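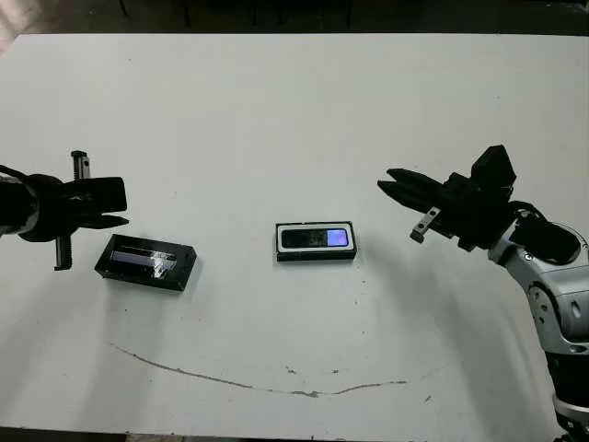 Two arms, two small devices, white table. Both grippers open.

Drirkum Two-Arm Bench Kit - club edition

For school robotics clubs and student projects. Two arms, two grippers, one table. Made for handover and pick-up tasks with small flat objects, like the ones in the photo.

What you get
2 arms with grippers
Clamps for the table edge
Power supply and cables
Rokavus control software, club license
Printed task cards (pick up, pass across, set down, turn over)

Tabletop not included. Any flat light-colored top will do, matte is better. Scratches and marks don't matter for the tasks.

Specs
Rated load per arm: 300 g
Cable length: 200 cm
Price: $2,000 per kit, shipping extra

Before you order
Check the table is solid. Folding tables wobble and then the kids blame the software. Leave room for the elbows - they swing out further than you'd think. Small devices with glossy screens are harder to grip then foam blocks, so start on foam.

Season notes
Task cards match the Prunerance student challenge, handover round. Teams may use there own objects if they fit in the gripper. Ngui spare fingers fit both arms, sold seperately.

Club discount: write to Minttu Seppälä with club name and number of students. Orders in by April ship before summer break. No returns on opened grippers, sorry.

Page updated 9/15/20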